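**Re: snack tray for guests, yes or no?**

**myrtle_k** wrote:
So my sister-in-law is staying with us for 3 nights in October and I want to put a little tray in the guest room. Drink, something sweet, done. My husband says it's "hotel behavior" and people will feel weird eating it. Is he right??

**prieto_e**
He's wrong! I love a tray. I wake up hungry at 2 a.m. in other people's houses and I will never, ever go poking through their fridge. Last time I stayed with my cousin in Hustham I ate a cough drop for dinner number two.

**CallumM**
Going to disagree – sort of. My mother does this and it's always the stuff she wants gone. Stale crackers, one sad granola bar. If you do it, buy something new and leave it sealed. Otherwise I'd skip it and just say "kitchen's open, take what you want."

**prieto_e**
Everybody says "kitchen's open" and then the floor creaks and the dog barks.

**CallumM**
Ok, the dog part is fair.

**estibaliz_p**
I rent out a room and I've had maybe 100 guests. Cookies go every time. Fruit hardly gets touched, and I gave up on it after cleaning a black banana out of a drawer. Also please use a tray with a rim, I lost a nice dresser top to a cup of tea.

**myrtle_k**
Noted on the rim! I do still want something yellow on there though, it looks so cheerful (I know, I know).

**CallumM**
So get a fake one. Then it can't rot in a drawer.

**estibaliz_p**
Ha, a guest would bite it. My vote is still a small bottle and a whole box of cookies. I've got a cream tray, goes with everything.
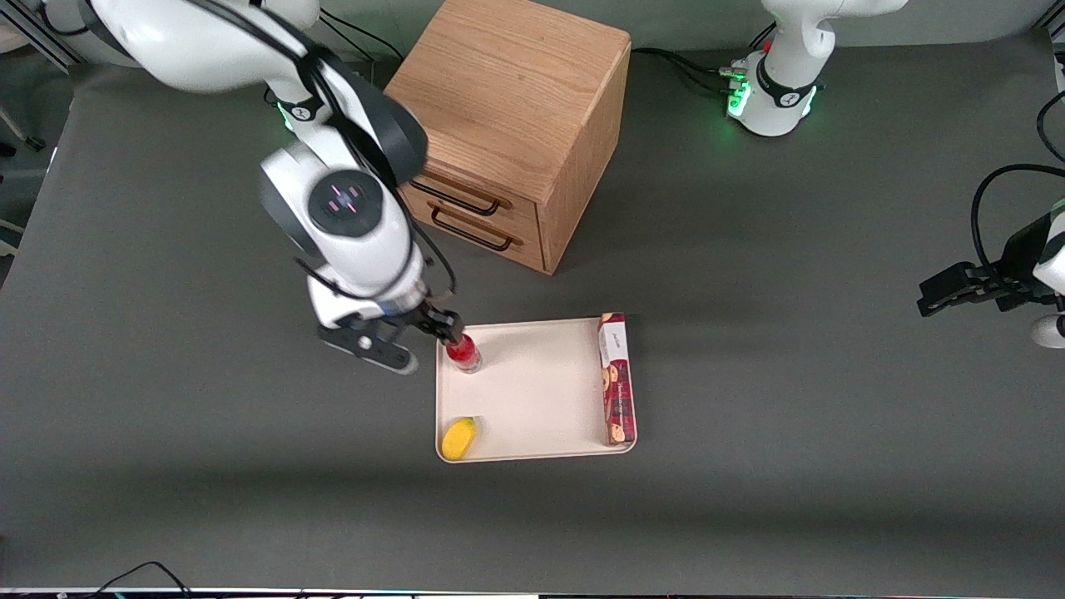 *little red bottle, cookies, and a bit of yellow for Myrtle*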